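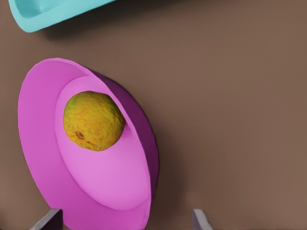 Section 4: Your first pick in the simulator

Welcome back, and well done for getting through the installation, which is by some distance the dullest part of joining the club. From now on you'll be moving things about. This section takes you from a freshly opened practice table to a piece of fruit held steadily in the air, and most new members at Budlow manage it in one Thursday evening with time left over for a biscuit.

You will need the Hindik simulator (installed in Section 2), a game controller with two thumbsticks, and your club login. You don't need to have written any code. If you have, lovely, but please put it to one side until Section 6, when we'll be very glad of it.

4.1 Opening the practice table

1. Start Hindik and wait for the main menu. The first start of the evening is slow on the older laptops, so give it a minute or two before you decide it has frozen.

2. Choose Practice, then Fruit Table, then type 1391 in the box marked Layout. Everybody begins with the same layout, and that makes it much easier for your neighbour to lend a hand.

3. Press Start on the controller. The view will switch to the wrist camera.

4. Move the left thumbstick gently in each direction and get a feel for how the view slides over the table. Then try the right thumbstick, which turns the wrist. There's no hurry at all, and we'd much prefer you spent ten minutes wandering about here than rushed on and got cross later.

Note: The wrist camera travels with the arm, so "left" on the screen depends on how the wrist is turned. If you find yourself steering the wrong way, press the Home button and the arm will go back to its starting position.

4.2 Lining up

5. Open the gripper fully by holding the left trigger. The opening shows at the bottom of the screen as a number from 0 to 200, and you want it as high as it will go.

6. Bring the arm over the fruit you mean to pick. Look at the two fingertips and try to get the fruit midway between them before you go down even a little.

7. Turn the wrist until the fingers have a clear way down on either side. A long fruit is best taken across its narrow part. A round one can be taken from any side, though if it has settled near the wall of a bowl you'll want to leave space for the finger on that side.

8. Lower the arm with the left shoulder button, in short taps. Stop, look, and tap again.

Caution: Don't hold the shoulder button down all the way. The arm will carry on until it meets the table, the run will stop with a red message, and you'll have to begin again from step 2. No harm is done in the simulator, but the habit is a hard one to lose, and the real arm in the club room is much less forgiving.

4.3 Closing and lifting

9. When the fingertips are level with the widest part of the fruit, or a touch below it, squeeze the right trigger slowly. Watch the force bar as you do so. It will begin to climb when the fingers touch.

10. Stop squeezing when the bar reads 28 or 29. Less than that and the fruit may slip as you go up; much more and the practice run will mark it as bruised. We have had some spirited arguments about whether a pretend mango can be bruised, and the answer, for scoring purposes, is yes.

11. Tap the right shoulder button once to lift a little way, then wait and see whether the fruit is turning between the fingers. If it is, lower it again, open up, and go back to step 7.

12. If all is still, carry on lifting until the height light turns green, and hold there while you count slowly to five. 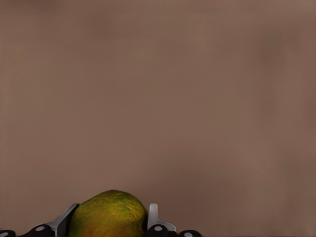
13. Press Save. Type your first name and the word "hold" in the box, so that we can find your run again when we go through them together at the end of the evening.

Note: Hindik keeps up to 200 runs for each login and then starts writing over the oldest. Please don't worry about saving the bad ones as well. Kadri Šimkus, who looks after our entry for the Teltetti challenge, likes to see a few drops and fumbles, and she says they teach her far more about the controls than a tidy run does.

4.4 If things go wrong

The fingers close but the force bar stays at nought. You're probably too high. Open the gripper, go down by two taps and try again.

The bowl moves when you lower the arm. One of the fingers has caught the rim. Go straight up, turn the wrist a little and come down again.

The fruit rolls away as you close. The fingers weren't centred, and the first one to touch has given it a push. Wait for the fruit to settle before you chase it.

The controller does nothing whatever. Check that it's switched on, then unplug the small receiver and put it back in. If that doesn't help, swap with one of the spares in the Hervieu box on the window shelf, and leave a note in the lid saying which one you took.

When you have three saved holds, go on to Section 5, where you'll learn to put the fruit down again.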